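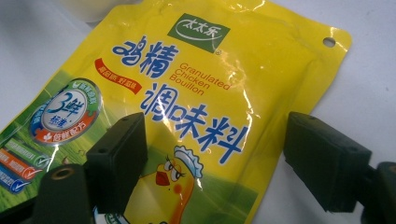 Vega Sepúlveda wanted to know whether the setback on a corner lot gets measured from both streets, and I have the same problem, so I'm posting it as its own question with numbers.

Corner lot, existing one-story house from the fifties, 1,133 square feet. We want a rear addition of 258 square feet with a flat roof, for a bedroom and a small bath. Our designer drew it six feet off the side street property line because that lines up with the old wall. The plan checker wrote back "street side yard noncompliant" and nothing else. Is the old wall grandfathered, and if it is, can the new wall follow it? I'd like to know before I pay for another set of drawings.

Asked Friday, May 20, 2022
Tags: setbacks, corner lots, additions, zoning

3 answers

Answer 1 (accepted)

The old wall is probably what your code calls a legal nonconforming structure. You can keep it and repair it. Whether you can extend it along the same line depends on the town, and the rules differ a lot.

Three common versions:

Some towns let you continue the existing wall line as long as you don't get any closer to the street. Usually there is a cap on length, often a percentage of the existing wall.

Some allow it only with an administrative adjustment, meaning a form, a fee and a letter to the neighbors, with no hearing.

Some don't allow it at all, and the new part has to meet the current setback. In that case you jog the wall in where the addition starts.

Look in the zoning chapter for "nonconforming" and then for "street side yard." They are usually in different sections. Corner lots normally have a front yard on one street and a street side yard on the other, and the second number is smaller. Which street counts as the front is not always the one your door faces — in many codes it is the shorter frontage.

Also check where your property line is. Ours was well inside the sidewalk, and the designer had measured from the curb. If the drawing says six feet and nobody has surveyed it, I would get that sorted first.

Answer 2

Just jog it. We did a 16 inch step at the corner of ours and put the downspout in it. The roof is simpler than you'd think if it's flat anyway. Got the permit on the next round. The bedroom lost a bit of width and we moved the closet to the other wall.

Answer 3

Email the plan checker and ask for the section number. They have to be working from one. My first comments were as short as yours and the second email had everything in it.

Don't forget lot coverage. If you have a detached garage it counts in most places, and so does a covered porch. I lost most of January over a porch I hadn't included.

Comments on Answer 1

The sight triangle at the intersection is separate from the setback. A rear addition is normally clear of it, but a fence may not be.

Thanks. I found the section and we are the second kind, the form and the letter. The survey is ordered. The designer used the fence as the property line — so it may move anyway.

If the fence is off, tell the neighbor before the letter goes out.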